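Progress report to the Pralteo Fund, second period
Budget laptop loan trial
Prepared by Kerttu Sjöberg, for Seija Vainio

Seija, you asked for this one to be shorter than the last and to say plainly whether the cheap laptops are good enough. My answer for now is that they are good enough for some borrowers, and that the case for buying a lot more of them is weaker than the sales material makes it look.

Where we are

The grant covers 68 machines, all of them the Brovumow 14-inch model with 8 GB of memory. They were all on loan by the end of September. At $400 each they came in on budget, though that price leaves out the chargers we had to buy twice (see below) and the sleeves, which we should have put in the first application.

Santeri Turunen set up the machines and handles the help line. Damián Ulloa runs the borrower interviews. Aigars Siliņa joined us in this period to look at repairs.

Battery life

The box says all-day battery. I don't know whose day that is. Santeri ran the same mix on every unit before it went out: a video call, a browser with several tabs, a word processor, screen at a brightness a person would really use. None of them made it from morning to the end of a school day. Most gave up in the middle of the afternoon. Borrowers who sit near an outlet haven't complained. The ones who take evening classes across town have, and I think they're right.

Brovumow's support desk suggested we turn the screen down and close programs we weren't using. We had tried that.

Speed

Better than I expected, and I went in expecting to be annoyed. With a few tabs open the laptop keeps up. With a video call and a shared document it stutters, and the fan gets loud enough that two borrowers asked if something was broken. The memory is soldered to the board on this model, so 8 GB is what it will have until the day it is recycled. The seller's page calls it "ready to grow with you." We have asked what that refers to and are still waiting.

Chargers

The original chargers are the weak point. By the time of writing, 31 had come back with a loose plug or a split cable. Brovumow replaced the first batch with the same part, and some of those replacements have now gone the same way. We bought Jernov chargers for the rest out of the spares line. They cost more and so far they have held up, but they've only been out for a few weeks and I wouldn't read much into that yet.

What borrowers say

Damián's interviews are mostly positive, and I'd ask you to treat them with some care. People who have been lent a free laptop are inclined to be nice about it. He has changed the questions so that they ask what the person did with it last week instead of how satisfied they are. The answers got more useful right away. Job applications and homework come up most, then paying bills. Hardly anyone uses the bundled learning software, which made up a good part of the seller's pitch. I suggest we stop paying for it at renewal.

Keyboards and screens get few complaints. The trackpad gets plenty. We now hand out a plain wired mouse with each loan, and calls about "the pointer jumping" have dropped off.

Comparison with used business machines

The steering group wanted a second option looked at. Aigars got hold of a few used Matsuda office laptops, older and heavier, with worn lids. They cost less, the memory can be changed, and the battery comes out with ordinary screws. They are also ugly, and the supply is uneven: the dealer can't promise the same model twice. That matters to Santeri, who would have to keep several setups going. I lean toward the Matsudas, but a handful on a bench is thin evidence and I'd rather not be quoted on it.

Money

Spending is on track except for spares, which is used up. I'm asking to move the learning software money there. No new funds are requested.

Next period

We will put the Matsudas out on real loans, under the same terms as the others — including the same mouse. Damián will repeat his interviews with people who returned a machine early.

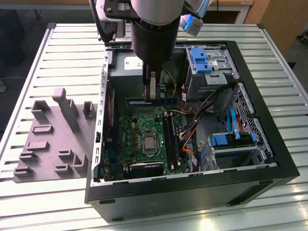
Aigars is also pricing memory for the Matsudas, and I'll send his numbers separately once he has a quote that includes shipping. If you need a decision on the software renewal before then, call me any morning before ten.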